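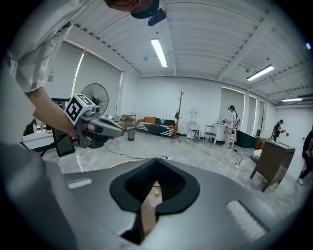
## 401호 인수 기록

플레르카시코 관리규정 제5조에 따라, 퇴거가 예정된 공용실의 비품은 인계자와 인수자가 함께 확인하고 그 결과를 서면으로 남긴다. 401호의 인계자는 리가 모츠쿠스, 인수자는 플로린 후사르로 정해졌다. 확인은 10월의 어느 오후 세 시에 시작되었다.

두 사람은 창가에서부터 기록을 시작하였다. 흰 롤 블라인드는 모두 내려져 있었고, 그 앞에 검은 스탠드형 선풍기가 서 있었다.

"선풍기는 351호로 이관합니다." 후사르가 서류를 읽었다.

"작은 것도 있습니다. 의자 뒤에 있는 흰 선풍기입니다."

"그것은 목록에 없습니다."

모츠쿠스는 대답하지 않고 목록의 여백에 한 줄을 적어 넣었다. 필체는 앞줄과 같은 크기였고, 서명란을 침범하지 않았다.

소파의 항목에서 절차가 지연되었다. 목록에는 '소파, 짙은 색, 1점'이라고만 적혀 있었다. 그 위에 걸쳐진 흑백 줄무늬 덮개와 주황색 쿠션에 관하여는 기재가 없었다. 후사르는 부속품의 귀속을 물었다.

"덮개는 데스피나 호도로아거 씨가 두고 간 것입니다." 모츠쿠스가 말했다. "레티베티로 전근하시기 전날이었습니다. 쿠션은 그 전부터 있었습니다."

"기증서가 있습니까."

"없습니다. 겨울에 이 방이 추웠습니다."

후사르는 '기증서 없음'이라고 쓰고, 잠시 후 그 아래에 '동절기 사용'이라고 덧붙였다. 규정상 두 번째 문구는 필요하지 않았다.

나무 옷걸이는 다리가 벌어진 형태로, 양호 판정을 받았다. 철제 골조 의자라고 적힌 항목은 모츠쿠스의 요청에 따라 '와이어 골조 의자'로 정정되었다. 나무 스툴은 호라치우 오누가 전구를 갈 때 딛고 올라서던 것이었다. 오누는 20년을 근무하였고, 형광등이 깜박이면 요청서가 접수되기 전에 올라왔다. 퇴직 이후 요청서는 정해진 양식으로만 처리되고 있다.

"스툴은 폐기로 분류되어 있습니다." 후사르가 말했다.

"사유가 무엇입니까."

"사유란은 비어 있습니다."

"그렇다면 보완을 요청하겠습니다."

후사르는 스툴에 앉아 보았다. 앉은 채로 흰 수납장 쪽을 한 번 보고, 회색 바닥의 무늬를 한 번 보았다. 그런 다음 일어나서 '폐기'를 두 줄로 긋고 날인하였다. 정정한 사유는 '사용에 지장 없음'으로 하였다.

남은 것은 작은 나무 선반과 휴지통이었다. 선반은 그대로 두기로 하였다. 휴지통에 관하여는 이견이 없었다.

다섯 시가 조금 지나 서명이 끝났다. 모츠쿠스는 열쇠를 봉투에 넣어 건네고, 쿠션을 집어 들어 모서리를 펴고는 소파 위에 도로 놓았다. 후사르는 그 위치를 기록하지 않았다.

"덮개는 어떻게 처리됩니까." 문 앞에서 모츠쿠스가 물었다.

"소유자에게 통지하고 회신을 기다립니다. 회신이 없으면 비품에 준하여 보관합니다."

"이 방에서 말입니까."

"보관 장소는 인수자가 정합니다."

통지서는 이튿날 오전에 발송되었다. 수신인은 레티베티의 호도로아거였고, 회신 기한란에는 '동절기 종료 후'라고 적혀 있었다.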